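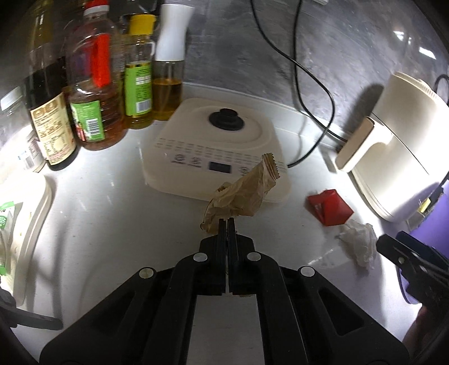 Rubbish is now its own chapter

The May revision of the Aro collection rules is out, and regular readers will be pleased to hear it has grown again. Version 8 gives litter a chapter of its own. Before that, wrappers, tissues and sachets lived in a footnote under "Soft items, misc.", where they were ignored by everyone including the person who wrote the footnote (hello).

The trouble came to light when Hwa-young Kwak went back through 1,384 kitchen clips and found that the same act, picking up a wrapper, had been logged under "tidy", "discard", "grasp flexible object" and, in one stubborn run from a Sunday, "food". The wrappers had no food in them. The label stayed in for two months.

So, the new rules. They apply to hand-held grippers at all sites, Trostovia and Stelmakh included.

Pinch a wrapper by one end and lift. Do not flatten it first, fold it neatly or otherwise improve it. People at home do not iron their rubbish before throwing it away.

Leave the counter as you find it. Oil bottles, cookers, air fryers and trailing cables all stay put unless the task names them. Yaryna Stasiv fought hard for this one, having spent a good part of the winter looking at worktops so bare that they might have been in a showroom. The one exception is safety: move a cable if it lies across the path of either gripper, and write down that you moved it.

With two grippers, decide before you start which one does the lifting. The other keeps clear until it has a job. Hovering is the most common fault we send back, and it is nearly always the left hand being helpful.

If the wrapper slips, carry on and pick it up again. Mark the clip "regrasp". Please stop deleting these. Matvii Pavliuk would like it known that he wants more of them, and that he has asked before.

Never reach over a cooker or fryer that is switched on or still warm. Go round, or wait. This was in the old rules too, in bold, and we have made the bold larger.

Labels now come from a fixed list. "Discard" is for anything that ends in a bin, and "clear" is for anything moved aside and left on the counter. If you are unsure, use "clear" and add a note. Do not invent a third word, however good it is.

Kauko Juntunen has asked whether a used tissue counts as a soft item or a hygiene matter. The answer is both, and it takes him two forms. We are looking into one form.

Old clips don't need relabelling by hand. Mitali Begum is running the change across the Utolance archive and will write to sites whose clips need a second look. Comments on the chapter go to her as well, preferably in one message per site, and preferably about the chapter.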